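Pulanum case tracker: a review after 11 months

I write appeals for people held in overseas prisons, mostly letters to ministries and embassies, and for years I kept track of them in a spreadsheet. Our letter-writing group in Ballarat switched to Pulanum last September. It's a subscription program for small human rights groups that follow death penalty and detention cases. This review covers the standard plan on a laptop and a phone.

Setup took an evening. You import your old records as a plain text file and match the columns by hand. We had 411 open cases and 1,626 letters on file. All the cases came across. The letters did too, but anything dated day first was read as month first, and I had to fix those in batches. The help page mentions this, at the very bottom.

Each case gets a single page: the person's name and other spellings of it, the charge, the court, the stage of appeal, who represents them, and the letters sent. Spellings matter more than people might think. The same man can turn up under four versions of his name in court notices and news reports, and in the spreadsheet we twice wrote to the same ministry about one prisoner as if he were two. Pulanum flags likely matches and asks you before it joins them. It has been right more often than wrong.

The source log is the part I'd pay for by itself. Every claim on a case page has to be tied to a source and given one of three grades - confirmed, reported or unverified. A claim with no source shows in grey and won't print in a letter. If a family says a sentence has been upheld and the court hasn't published anything, it stays at "reported" and the letter wording changes to suit. Governments will seize on one wrong detail and ignore the rest of the letter, so I like having the brake.

Video and photo evidence is handled less well. You can attach files, and there's a setting to hide them behind a warning so that members don't come across an execution or a beating by accident. It's a good setting, but it's off by default and has to be switched on for each case. It should be the other way around. Deleting an attachment also leaves its file name in the history, and a file name can identify the person who sent it. 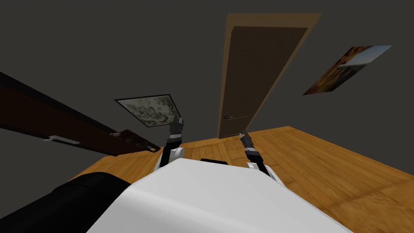

Brenda Whiteley disagrees with me on the default. Her group in Hobart has used the program longer than ours, and she says hidden attachments get forgotten, that new members grade claims without opening the evidence at all, and that she would sooner warn people in person and have them look. She does agree about the file names.

Reminders work. You can set them for hearing dates, the end of an appeal period, or a fixed gap since the last letter. On the phone they arrive on time. On the laptop they only appear when the program is open, and I missed one that way.

Translation is an add-on and I wouldn't bother. The Arabic and Farsi letter templates came back from our reader with so many corrections that we've gone back to paying a translator.

Support is by email. I wrote three times and got a useful answer to two, both from the same person, Derek Lightfoot, within a day. The third was about exporting the source log, which still can't be done except one case at a time. If you ever want to leave, that will be a long weekend.

The standard plan holds 2,000 letters, and after that you move up a tier. We'll hit it next year. Archived letters count toward the limit, and the sign-up page doesn't say so.

I also tried Stendura for a month before settling. It's cheaper and the search is faster, but there's no grading of sources and everyone in the group can see everything. Pulanum lets you restrict a case to named members, and we use that for families who have asked us to keep quiet.

Four out of five. I'd want the export fixed before recommending it to a group much bigger than ours.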